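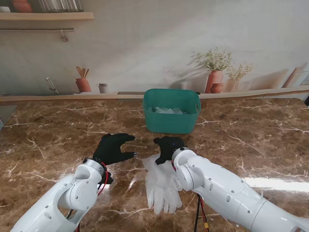
Glove station, Urnach bench. Right hand on the cuffs, left hand open, basket at the back.

April 4, 2018
Entered by Ruairí Lenihan, Vudalport workshop

Search this notebook Go Advanced

Writing this down before the review so that I have my own version of it and don't end up quoting the slides.

The task is glove handling. Pick up a pair of disposables from the counter, separate them, put them where the next person on the line can grab them. At Vudalport we go through a lot of gloves and the prep has always been part of whoever is on early. The plan from upstairs is that the arms take over the prep and the early person is "freed up." I have asked twice what freed up means and got two different answers. Kwabena was told he would be moved to inspection. Theophilus was told the early shift would start later. Both of those can't be the whole story, and neither is on paper.

Where we are with the work itself. Thin gloves are a bad material for this. They cling to each other and to the stone, they fold under the fingers, and the edge you want is the edge you can't find. The right hand presses down on the cuff end well enough. Pressing is the easy part. What we need is for it to take one glove and leave the other, and the controller (Clura, the version we got in with the arms) has no good idea of how many layers it is holding. Neither would I with those fingertips.

Tally for the run so far: 862 attempts logged, 317 counted as clean separations. I went through the definition of clean with Ciarán and it includes cases where the second glove was dragged along and then fell off before the hand got to the drop point. I would not call that clean. He says the definition was agreed before I joined, which is true. I want both numbers in the report, the one under his definition and the one under mine, and I'll do the recount myself if I have to.

Glare on the counter again, off to the right of the gloves. The polished top looks nice and is a pain. Pale see-through gloves on shiny brown stone with white veins in it - I couldn't have picked a worse background on purpose. Asked for a matte mat. Was told the point is to work on the surfaces people really have. Fine, but then don't compare our figures with the Kyei trial, where they had a plain gray board.

What it changes for people, as far as I can see from the bench:

- Kwabena used to do the prep while talking over the day with whoever came in next. That handover was never written anywhere. It now happens in the corridor or it doesn't happen. Last week a batch note got missed. I can't prove the link and won't claim it in the report, but I'm putting it here.
- Someone still has to lay out the gloves for the arms. It's the same walk to the same cupboard. The job went from "put gloves out for people" to "put gloves out for the machine, flat, cuffs away from you, and stay near the stop button."
- Theophilus likes it, in fairness. His thumbs are bad and pulling gloves apart was making them worse. That is a proper argument for the thing and it isn't in the proposal at all. I've told him to send it in under his own name.

Budget line for spare finger covers is 2490 for the quarter. Prep by hand has no line, so on the sheet it looks as if it costs nothing and also as if we save a fortune by dropping it. Needs sorting out before anyone signs.

To do:
Recount under the stricter definition.
Check the red cable on the left arm near the wrist. I don't like the size of that loop.
Try 4 other lamp positions before giving up on the glare.
Ask again about the early shift, in writing this time.

My view for now: keep it on the bench through April, no move to the line. If the recount comes out where I think it will, we should be talking about a decent glove dispenser.

Comments (3)

Ciarán Mac Mathúna
The definition was agreed with Urnach as well, so it can't be changed halfway through a run. I have no problem with a second column. Please don't call mine the loose one in the report. Cable loop is long so that the wrist can turn fully, but check it by all means.

Theophilus Ankrah
Sent the bit about my thumbs. Got an automatic reply.

Nkrumah Annan
We tried a dispenser two years ago and it jammed when the box got low. Still got it in the back room if you want to look at it. On the shift question, copy me in when you write. I was told a third thing.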